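Ticket 479: left hand unit drifts and drops out, locker cell
Posted by Analyn Dalisay, Sun 10 May
4 comments

Status: fixed, watching

Cell: Grestness, the locker job (open door, take item out, put item on shelf, close door)
Units: one pair of hand-held grippers with marker cubes, both cabled
Tracking software: Mulach

Reported fault. The left gripper loses its pose for a second or two at a time, mostly when the operator reaches for the lower doors. When it comes back it is offset from where it should be. The right gripper is fine. The night crew had already restarted Mulach twice and swapped the two units between hands. The fault stayed with the same unit after the swap, so I left the headset and the room alone and started with the gripper.

Checks, in the order I did them.

1. Indicator light. Steady green on both, including while the pose was dropping out. So power was all right and this was not the old battery board problem we had at Jilier.

2. Cable. Flexed it by hand along its whole length with the log open. No dropouts from that. Pulled the connector and looked inside, pins straight, no dirt. Swapped in the spare cable anyway and got the same fault. Put the original back.

3. Marker cube. Wiped all faces with a dry cloth. There was a greasy thumb mark across one face and I thought that would be it. It helped a little. Dropouts went from 116 in a half-hour session to around 80, which is still far too many.

4. Cube seating. With the gripper in one hand I could turn the cube very slightly against the body. You can't see it move but you can feel a click. The same test on the right unit gives nothing at all. 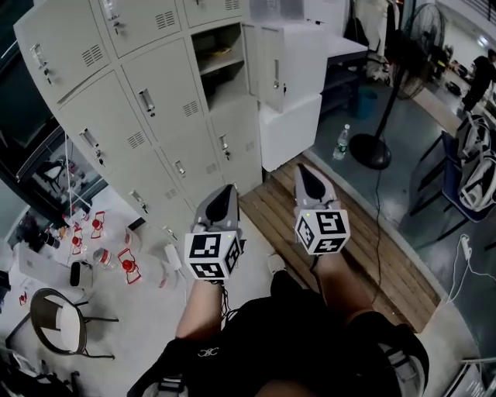

The play explains the offset. Calibration assumes the cube sits at a fixed angle to the fingers, and if it shifts when the gripper is pulled against a stiff door handle then every pose after that is wrong until it shifts back. It doesn't fully explain the dropouts, so I carried on.

5. Took the cube off. Two of the mounting screws were loose and one had no thread lock on it. The mounting face had a burr on one corner, which was holding the cube up on that side. Filed it flat, cleaned the threads, put fresh thread lock on all the screws and tightened them in a cross pattern. Left it 30 minutes before touching it again.

6. Recalibrated the left unit from scratch. Do not load the saved file from before the repair. I did that first by mistake and lost a good while wondering why it was worse.

7. Exposure. While I was in the settings I found the tracking cameras had been left on auto. The lower doors are in shade when someone leans over them, and the exposure was hunting. Set it to the fixed value in the Intarasuk setup sheet, which is the same kind of room.

Result. Ran a full session on the lower doors with both hands. No dropouts on the left, one very short one on the right when I had my sleeve over the cube. Offset after ten hard pulls was within limits.

Still to do:
Check the screws on the spare pair, which came in the same delivery.
Add the cube twist test to the start of shift sheet.
Ask for a smaller tube of thread lock, the big one has gone off again.
Look at the left unit again in June, or sooner if the click comes back.

Comments (4)

Did you change the exposure on both tracking cameras or only the one over the lockers? Ours are set separately.

Both. The second one doesn't pick up the change until Mulach is closed and opened again, so check it after the restart. Analyn

Twist test done on the spare pair this afternoon. One is solid, the other has the same click. I have put tape on it and it is on the shelf, please don't use it.

Thanks. I'll do that one tomorrow morning, same steps, and add the result to this ticket. Leaving it open until then. Analyn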